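Tabletop (furniture)

From the Turholm Reference of Furnishings and Interiors

A tabletop is the horizontal working surface of a table. In domestic, educational and office furniture it is usually made separately from the legs or frame and joined to them at a late stage of manufacture. The term covers solid timber panels, veneered boards and boards faced with a decorative laminate printed or pressed to resemble timber. This article deals mainly with light-coloured, wood-grain tabletops of the type found in offices, classrooms, workshops and shared studios.

Contents
Terminology
Construction
Grain and figure
Finish and glare
Placement and floor coverings
Care
See also

Terminology

In the furniture trade the upper surface is called the face, the underside the back, and the narrow perimeter the edge. A strip applied to the perimeter is known as edging or banding. The word "top" is used for the whole component, including its core. Older catalogues, among them those of the Wokach furniture works, distinguish between a "table board", supplied loose, and a "table top", supplied with fixings already fitted. The distinction has largely fallen out of use.

Pale tops are commonly sold under the names maple, birch, beech or light oak. These names describe colour and do not necessarily indicate the species used. A top described as maple may contain no maple at all, and buyers who require solid timber are advised to ask for the composition of the core as well as that of the face.

Construction

Three forms are in general use. A solid top is made from boards glued edge to edge and planed to a uniform thickness. It moves across its width as the humidity of the room changes, and is therefore fastened with slotted brackets or wooden buttons that permit movement. A veneered top has a thin layer of real timber bonded to a stable core, generally with a balancing veneer on the back. A laminate top carries a hard decorative sheet on a core of particleboard, fibreboard or plywood.

Failure to balance the two faces of a panel is a frequent cause of bowing. The Isance workshop manual, compiled by the cabinetmaker Bastian Frerichs, recommends that unfinished panels be stored flat on level bearers and turned regularly until both faces have been sealed. The manual also warns against leaning a panel on one corner, a practice that can bruise the core beneath the edging.

Grain and figure

Grain refers to the direction of the fibres in timber, and figure to the visible pattern produced when those fibres and the growth rings are cut. The two words are often used interchangeably in everyday speech. Plain-sawn timber tends to show wavy or arched lines, which widen and narrow along the board in a manner comparable to the contours on a map. Quarter-sawn timber shows straighter and more evenly spaced lines.

On rectangular tables the grain is normally laid parallel to the long side. This arrangement is considered restful to the eye and, in solid timber, places the greatest strength along the greatest span. When several tables are to be pushed together, the direction of the grain should be checked before purchase, as a single table with its grain turned will be conspicuous in a row.

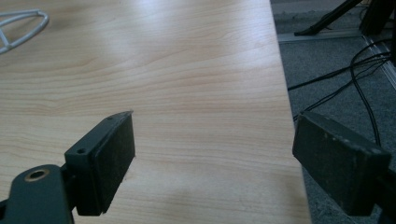 Does a pronounced grain pattern mean that a tabletop is solid timber?

A strong pattern is found on solid, veneered and laminate tops alike, so it cannot be relied upon alone. The edge is a better guide. On solid timber the lines of the face continue over the edge and down to the back, and end grain is exposed at the two short ends, whereas a veneered or laminate top usually has a separate strip on the perimeter.

Finish and glare

The finish of a tabletop governs its resistance to moisture and the way it reflects light. Oil and wax produce a soft sheen and are readily renewed. Lacquers and varnishes form a continuous film and are graded from matt to full gloss. Decorative laminates are supplied with the texture already pressed into the sheet, and their sheen cannot be altered without damage to the surface.

A smooth, pale top placed opposite a window or beneath a ceiling light will often show a bright band in which the colour and grain appear washed out. The effect is strongest when the surface is viewed at a low angle. It may be reduced by moving the table, by fitting a diffuser to the light or by selecting a matt finish. Glare is of particular concern where the table is used for reading, drawing or fine assembly.
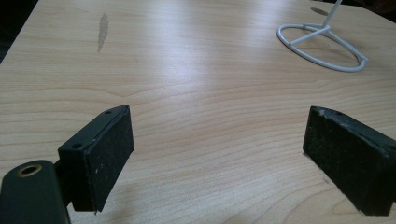 Colour also affects the apparent brightness of a room. Honey and beige tones return a good deal of light to the walls and ceiling, and for this reason pale tops came to be favoured in rooms with few windows. The Ghaffari studio range, which comprised 13 tables in its first catalogue, offered a single honey-coloured face throughout, with only the height and the frame varying between models. Its narrowest table was 670 mm deep and was intended for use against a wall.

Placement and floor coverings

Tables standing on carpet are subject to slight rocking where the pile is uneven or where a leg rests on a join. Adjustable feet or broad glides are customary. A metal strip is often fitted where one floor covering meets another, and table legs should be kept clear of it. Cables crossing the floor near a table should be gathered and routed away from walkways, or enclosed in a low-profile cover.

Care

Routine cleaning requires only a soft damp cloth followed by a dry one, both drawn in the direction of the grain. Abrasive powders and scouring pads dull the sheen permanently. Standing water should be wiped up promptly, especially near the edges, where it may enter the core and cause swelling. Hot vessels should be placed on a mat.

Shallow scratches in an oiled top can be sanded and re-oiled. Lacquered tops generally require the whole face to be treated if a visible boundary is to be avoided. Damaged laminate can be filled with a coloured compound, although the repair is seldom invisible, and replacement of the top is the usual course where the core has swollen.

See also

Edge banding
Trestle table
Veneer
Workbench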